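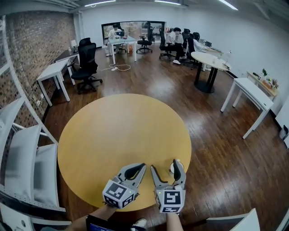
Handheld demonstration sets, Cladcombe room: gallery

The Cladcombe room is one of three places where the Tindall project gathers demonstrations for its manipulation policy. The method is simple to state. A person wears a head camera, holds a gripper in each hand and carries out a short task with them. The pose of each gripper is recovered from the printed markers on its cube, and the opening of the fingers is logged alongside. The learning system is later trained on the head view, the two pose tracks and the two finger tracks.

The opening picture belongs to the round table series. Both grippers are over the light-wood top, the left one open and angled slightly inward, the right one with its fingers spread around a small round white object. The green light on each cube is lit.

The notes under the headings that follow are taken from the room log and were put in order by Riet Van Dijk. They cover the round table series only. The Stekar bench series has its own page.

Task set

The series has 51 accepted episodes. Each episode is one attempt at one task, started and ended by the same spoken word so that the audio can be used to trim the file. The tasks are picking up, placing, passing from one gripper to the other, and turning an object in place. Passing is the slowest to collect and has the highest rejection rate.

Objects are small and rigid. Soft objects were tried in the first week and dropped from this series, as the finger tracks alone did not give a usable estimate of when contact began. They will return when the Ivinitz pads are ready.

Grippers

Two gripper sets are kept for the room and are used in turn. The fingers are curved, with black inner pads. The curve gives a stable hold on round objects but makes flat ones harder to lift from a bare table, and operators tend to slide a flat object to the edge first. That habit is recorded as it happens and is not corrected. A policy trained on these episodes should be expected to show it.

Pads are wiped before each block of episodes and replaced when the surface becomes shiny. The log gives the pad number for every episode.

Markers

Each cube carries square markers on its faces. One clear face is enough for a pose, two give a much steadier one. Most lost frames come from fast wrist turns, where the only face towards the camera is seen at a steep angle. Gaps of up to seven frames are filled by interpolation. Longer gaps cause the episode to be marked for review.

Marker faces must be kept clean and flat. A lifted corner shifts the pose estimate by a few millimetres, and this does not show up in the preview. The check is to hold both grippers still, fingertips touching, and read the distance between them in the Stekar viewer. A reading above 2 mm means the set goes back for calibration.

Head camera

The camera looks outward and slightly down from the operator's forehead. The angle is set so that the work surface fills the lower middle of the view when the operator stands naturally. Operators are asked to move their heads as they would for ordinary work. Early episodes with a deliberately still head trained a policy that failed as soon as the camera was moved, and those episodes have been withdrawn.

Background

The room is a normal working office and is left as it is during collection. Chairs are moved and people come and go between episodes. Variation of this kind is wanted. The Tindall plan asks for no screens, backdrops or cleared areas beyond the table top itself.

Written consent is held for everyone who works in the room. Faces are blurred in the training copy, and the unblurred copy is deleted once the episode has been accepted.

Lighting

Collection is done with the ceiling lights on. Daylight from the window changes the exposure when the operator faces it, so camera exposure is locked at the start of each block. A block recorded in December with automatic exposure had visible pumping in the marker images and is excluded from the count given above.

Review and labels

Every episode is watched once at normal speed by someone other than the operator. The reviewer gives it a task name, a result (complete, partial or failed) and a short remark where needed. Failed attempts are kept in a separate folder. They are of use for training the success detector, which is being built by the Ivinitz group.

Known faults in this series

Episodes 12 to 18 have a constant time offset between the two gripper logs. A corrected file is supplied next to the original.

Episode 33 has no audio and was trimmed by hand.

Object names were changed halfway through the series. The label table lists old and new names side by side.

Page last revised August 15, 2020. Requests for access to the files go to Riet Van Dijk at the Cladcombe room.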